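Glas bleibt auf dem Tisch

In den meisten Küchen, die ich kenne, verschwindet die Sauce nach dem Kochen wieder im Schrank. Ich halte das für einen Fehler. Eine Flasche Würzsauce gehört auf den Tisch, und zwar in der Flasche, in der sie gekauft wurde. Das Umfüllen in kleine Kännchen, wie es der Versand Cleken in seinem Dezemberheft wieder empfiehlt, macht Arbeit und nimmt dem Essen etwas weg. Das Kännchen kostet dort übrigens 20 Euro, leer.

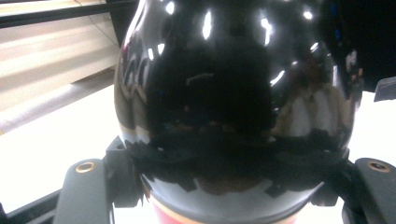 Gegen die Flasche wird meist vorgebracht, sie sehe nach Kantine aus. Das mag für weiches Plastik gelten. Dunkles Glas ist etwas anderes. Es hat Gewicht, es steht fest, und abends spiegelt sich das halbe Zimmer darin. Meine Nachbarin Aoife Sheehan stellt ihre Sojasauce neben Kerzen und gutes Porzellan, und beschwert hat sich bei ihr noch kein Gast.

Dazu kommt das Praktische. Wer umfüllt, weiß nach zwei Wochen nicht mehr, was im Kännchen ist und wie lange es haltbar war.
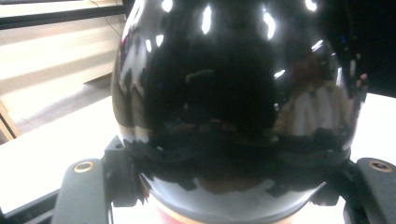
Ich habe das selbst jahrelang falsch gemacht. In meiner alten Wohnung in Venham standen drei gleiche Kännchen im Regal, und einmal landete Essig im Reis. Seitdem lese ich lieber Etiketten — auch die, von denen ich nur die Hälfte verstehe. Ein buntes Etikett stört auf einem weißen Tisch niemanden, der Hunger hat.
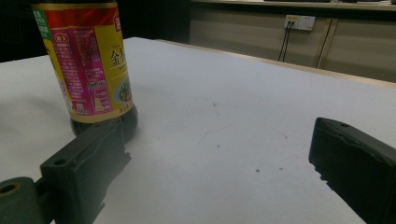
Dunkles Glas, goldgelbes Etikett mit chinesischer Schrift: Sauce in der Originalflasche.

Natürlich tropft so eine Flasche manchmal. Dann wischt man den Rand ab, bevor man sie weiterreicht. Einen Untersetzer kann man auch nehmen, ich brauche keinen.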